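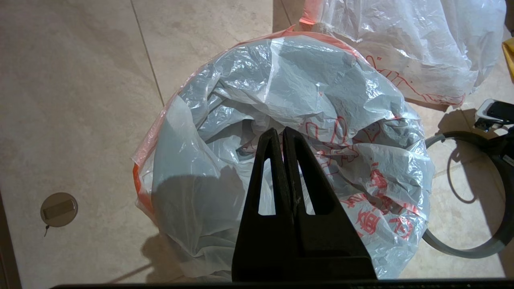

Trash bag duty, two fingers at a time.

I've been putting off writing this one. Every time somebody hears that the cleaning crew at Hetasport has a robot now, I get one of two faces: the "oh no, your job!" face or the "so you just sit around?" face. I've been cleaning at the Tilemthorpe building for a long time and I would like to retire both faces, please.

So what does it do? Trash, mostly. It's an arm on a wheeled base from Valtonen, and its whole world is plastic bags. Pull the full one, put in the fresh one, get the rim ring back on, go to the next can. We have 180 cans between the courts, the locker rooms, the cafe and the offices upstairs, and before last August every single one of them went through somebody's hands. Usually mine, or so it felt in my lower back by the end of a shift.

The first few weeks were rough. A thin plastic bag is a terrible thing to hand to a machine! A box stays a box, but a bag folds over on itself, sticks to itself, slides away when you poke it. I can open one without looking, thumb and finger, little rub, done. The robot would pinch both layers together and lift the thing shut, over and over, and I'd be standing there with my arms folded trying very hard not to grab it. (I grabbed it. We were told to let it fail so the Valtonen people could see where it was going wrong, and I lasted maybe half an hour.)

But here's the part I didn't expect to care about. They asked us how we do it. I mean really asked, with notebooks. Which side do you reach for, what do you do when the drawstring gets tucked under, how do you know you've got one layer and you haven't grabbed two. I had never put any of that into words in my life. One of my coworkers does the whole thing left-handed and completely different from me, and we had a pretty heated argument about it over coffee while an engineer wrote down both versions.

What changed for us, day to day, is the order of everything. I used to come in at 5 in the morning and go straight to trash, and it ate up the time until the doors opened. Now the robot starts while it's still quiet and I go behind it with a cart. I fix the ones it gave up on (it flags them on a tablet, which is nice, though the tablet is slow and I hate it). Then I do the jobs that always got pushed to "if there's time." The grout in the showers. The tracks on the sliding doors. The tops of the lockers, which I won't describe to you in case you're eating.

Is it easier? On my back, yes, no question. My head is more tired, though. Trash was boring but I could think about dinner. Now I'm listening for the thing to beep, and when it beeps I stop what I'm doing and walk to wherever it is, and sometimes that's the far end of the building. I brought that up at our staff meeting and they changed it so it saves up the problem cans for one round at the end. Small fix, huge difference. If you're a manager reading this, ask the person who does the walking.

The supplies changed too, and that one was a pain. We had a closet full of the cheap bags we'd always bought, the kind that come off the roll already half torn, and the robot couldn't do a thing with them. So the building spent $600 on different ones and the old ones sat there. I've been using them up at the cans I do by hand, so at least they aren't going to waste.

And the money question, since people always get to it eventually. Our hours stayed the same. I was told that in a meeting and then I asked for it on paper, and I got it on paper, and I'd tell anybody in my shoes to do the same thing. The Nimville building is getting one next and I've had a couple of messages from the crew over there. They're nervous. I was too! I told them to be picky, complain early, and get their pay rate for the extra training in writing. We get a little more an hour for running it now, which took some pushing.
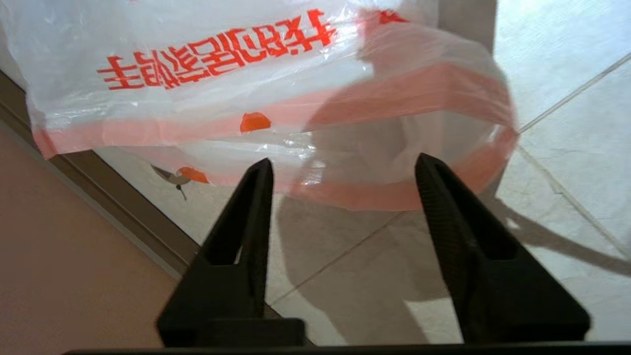
Do you need any computer skills to work alongside it?
Being able to use a tablet is plenty. The training took two mornings, and most of that was learning where the stop button is, how to clear a jam and what to tap when it asks for help.

I do miss one thing, and it's silly. When I did every can myself I knew the building. I knew when the youth teams had a tournament from the orange peels, and I knew which office was on a diet and which one had quit. Now I only get the leftovers, so the building's a bit more of a stranger to me than it used to be. My coworker says I'm being sentimental about garbage, and okay, fair.

Next month they want to try it on the recycling, with the bigger bags and the awkward cans out by the court entrance. I've already told them the lids on those stick. I'll write something up once we've had a few weeks of it, and if anybody from another building has been through this, leave me a comment, I'd love to know how your crew split up the mornings.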